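Givell Tower: Wie komme ich in Level 86 an den Händler auf der anderen Seite?

Hallo zusammen,

ich spiele jetzt seit dem Frühjahr Givell Tower und bin komplett begeistert, so ein schönes Knobelspiel hatte ich ewig nicht mehr auf dem Rechner! Normalerweise versuche ich alles allein zu lösen, aber in Level 86 hänge ich seit Tagen fest. Man startet links unten mit drei Seilen und einem Magneten, und der Händler steht ganz rechts hinter der Schlucht. Ich habe 944 Münzen und will unbedingt die goldene Laterne bei ihm kaufen, bevor es in die Zastar-Minen geht. Die Brücke stürzt aber immer ein, sobald ich die Hälfte geschafft habe. Seile spannen bringt nichts, den Magneten habe ich an beiden Säulen probiert. Muss ich vorher irgendwo einen Schalter umlegen? Oder braucht man dafür die Stiefel aus der Bonuswelt?

Ich spiele Version 18 mit allen Updates, falls das wichtig ist. Bitte keine Lösung für die Level danach verraten, auf die freue ich mich schon so!

Danke und liebe Grüße
Laternenfan
16. Juli 2018

Mastel

Oh, das Level habe ich geliebt! Und geflucht habe ich auch ganz ordentlich. Die Stiefel brauchst du nicht, du hast schon alles dabei. Der Trick liegt in der Reihenfolge: Die Brücke hält nur, solange unten im Schacht das Gegengewicht hängt, und das fällt runter, wenn du den ersten Steg betrittst. Also zuerst NICHT auf die Brücke, sondern vom Startpunkt aus nach unten klettern (ein Seil reicht, die anderen zwei aufheben). Unten läuft eine Wache hin und her. Warte, bis sie sich nach links dreht, dann hast du genug Zeit. 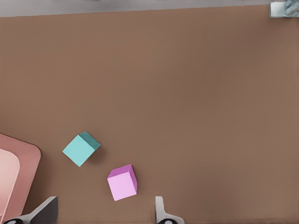
Wenn du beim Gegengewicht bist, setzt du den Magneten von unten an die Eisenplatte. Nicht an die Säule, das hatte ich auch erst ewig versucht! Es macht einmal laut Klack und die Kette oben ist straff. Danach kletterst du zurück und spannst die beiden übrigen Seile zwischen dem zweiten und dem dritten Steg, und zwar über Kreuz. Jetzt kannst du ganz gemütlich rüberspazieren — nur nicht springen, dann reißt das hintere Seil.

Beim Händler kostet die Laterne 244 Münzen, du hast also noch jede Menge übrig. Nimm auf jeden Fall auch das Öl mit, es wird später deutlich teurer. Mehr sage ich nicht, versprochen. Und achte mal auf die Musik, wenn du auf der Brücke stehst, die wechselt mit jedem Steg das Instrument. Solche Kleinigkeiten machen das Spiel für mich so großartig!

pixelkruemel

hab das level übersprungen, geht im menü unter hilfe. kostet halt einen stern

Janjua

Die Antwort von Mastel stimmt, ich habe es gestern Abend extra noch mal gespielt (jede Ausrede ist mir recht). Eine Ergänzung: Wenn du das Level schon mal angefangen und dann gespeichert hast, kann es sein, dass das Gegengewicht bereits unten liegt und der Magnet nicht mehr greift. Dann hilft nur ein Neustart des Levels über das Pausenmenü. Die Münzen bleiben dabei erhalten, die gesammelten Kristalle leider nicht.

Es gibt übrigens noch einen zweiten Weg, der ganz ohne Magnet funktioniert. Dafür lockst du die Wache mit einem Steinwurf auf die Druckplatte im Schacht, die hält dann das Gegengewicht für dich oben. Das ist ziemlich knifflig, ich habe rund 18 Versuche gebraucht, aber es gibt einen Extrastern und eine herrliche Animation! Für den ersten Durchgang würde ich trotzdem die normale Lösung nehmen und später für den Stern zurückkommen.

Viel Spaß in den Minen, und schreib gern, wie dir der Endgegner gefallen hat — ich fand ihn den besten im ganzen Spiel.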